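Evening, April, kettle on

Back from Latberg with my shoulders complaining, so I'm going to write this up while I can still read my own notes. Kusum rang before breakfast to say the left gripper on table 4 was reading shut when it was open, and could I come in early, and would I bring the small hex keys because the set in the drawer had lost its 2 mm again. (It has lost it every month since I started. I've stopped asking.)

So in I went, and it was lovely and quiet, the heating just coming on and Dezső's radio murmuring away next door. I do like the place at that hour. I put both grippers down on the bench and went over the left one slowly, the way Béla taught me back at Jalley – start with what moves, then what holds it, then the wires, and don't let yourself skip ahead to the wires however much you want to. The jaws ran freely enough. The plate on top was another matter, and two of its screws turned under my fingers, which is a nasty feeling when you think how many hours that thing gets waved about. I took them all out, cleaned the threads, put a dab of the blue stuff on each and did them up again a little at a time, corner to corner.

That cured the wobble and did nothing at all for the reading. I had my tea and thought about it. Then I laid the jaws fully open and watched the number on Kusum's laptop, and it sat at 394 when it ought to have been down by 20, and when I lifted the cable where it leaves the body the number dropped to 19 and stayed there as long as I kept my hand still. A tired plug, then! I was so pleased I said it out loud. Boglárka found me a spare lead in the Fodor box, under all the old brackets, and I swapped it over and tied it so that it has some slack by the wrist and can't tug on the plug each time you reach forward. I ought to have done the same for the right-hand one months ago, so I did that too while the ties were out.

After that came setting the zero, which I always find rather soothing. Jaws shut, press, wait, jaws open, press, wait, and then the same again on the other side, and then Kusum makes you do the whole lot over once more because she doesn't trust a first go. I used to mind that at Gutska, where we were always rushing, and I don't mind it here in the least. 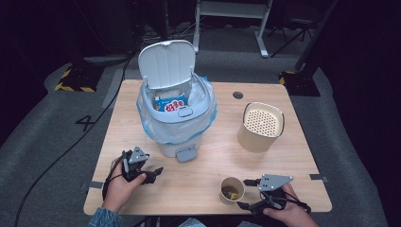 Piroska Hajdu

By then the table was made up with the little pedal bin, its lid up and the bag folded over the rim, and a haoduoyu packet in the top of it, and I had a gripper in each hand. The paper cup by my right hand was still there as well. I went for slow openings and closings first, with Kusum calling the readings across to me, and the left came down to 19 and up again as sweetly as you like, no matter how I turned my wrist. The right has always been the better behaved of the two, though I thought the strap was sitting a touch high on my hand, and I've made a note to move it down a hole.

I want to look at the two clips along the front edge next time, as I'm not sure they grip as they did, and I must order more leads – we've used the last spare, and Boglárka says the next lot could be three weeks coming. I've written it on the whiteboard and on my hand.

Béla had soup waiting when I got in, bless him, and wanted to hear all about the plug. Early night, I think. Hex keys are in my coat pocket and need to go back in the bag before I forget.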